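Bruneck play food and shopping basket set - review

Quick one because I've got ten minutes before the school run. Had this set since June, bought from Stukstead when it was down a bit in the sale, and I've been asked twice now if it's worth it. Mostly yes. Some moans.

First thing, the basket. Teal, orange rim, slots down the sides. I nearly bought the version without it and I'm glad I didn't. It gets used for everything. Food, cars, a cardigan, half a rice cake I found much later than I'd have liked. It has been sat in by a four year old and sprang back. Handle comes off a bit too easily so we've stopped bothering with it. Carries fine from underneath.

Size wise it's smaller than I pictured from the listing, and if you want everything to fit in there at once, it won't. Ours is always half in the basket and half out on the table with whatever else has landed there.

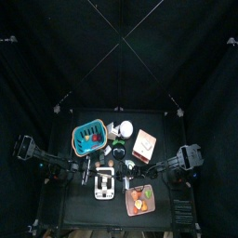

Basket at the back, the two brown eggs out in front.

The eggs. Big favourite in this house, cracked on the side of a pan every single morning (not really cracked, they don't open). Nice size for small hands, not so small that I worry. They do roll. We have lost one under the cooker and got it back with a ruler, so keep a ruler handy.

Fruit and veg is a mixed bag. The red fruit is good, cheerful colour, everybody knows it's fruit even if we argue over which one. The leafy green veg gets called cabbage, lettuce and "tree" depending on who's cooking. Leaves are a pain to wipe, crumbs get right down in. Old toothbrush does it. The yellow bits look like they came from another set altogether, a different sort of yellow to the ones on the box, and one of mine had a rough seam along the edge that I took off with a nail file. Shouldn't have to at this price.

Smell - yes, there was one. Plasticky, strong, gone in a few days with the window open. I washed the lot in the sink with washing up liquid before handing it over and would do that again. Don't put it in the dishwasher, says so on the leaflet, and a friend's went wavy.

Now the sushi. I bought the add on pack and wasn't sure about it, seemed a bit silly for a child who won't eat rice. Completely wrong. It's the best thing in there.

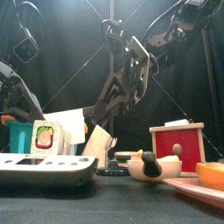

White speckly rice bit, pink in the middle with red, green and yellow round it, and it stands up on its own which matters a lot when you are running a restaurant off the edge of a table. No wear on the colours yet. I'd buy a second pack if they did them seperately from the chopsticks, as we have enough chopsticks to build a fence.

Had the Fukemholm one before this, for comparison. Cheaper, thinner, fruit that dented if you looked at it. Went to the charity shop with the dents in. The Botha set my sister in law has is lovely, heavier feel, nicer colours, but it costs a lot more and there's no basket, and I couldn't justify it for stuff that ends up down the back of the sofa.

Things I'd change. A lid or a bag for storage, even a cheap net one. Less tape on the box, it took scissors and a bad word to get in. And the leaflet has 100 recipe ideas for pretend cooking, printed so tiny that I gave up at soup. Nice thought, wrong font size.

Delivery was fine, box a bit squashed on one corner, nothing broken. One piece missing, emailed, they sent it on without any fuss and put a spare in too.

Would I get it again, yes. Good for age three up I'd say, and the older one (seven, far too grown up for it) still plays shops when there's no one watching. Four stars. Loses one for the seam and the smell. Wash it first, and check the yelow bits for rough edges before you hand them over.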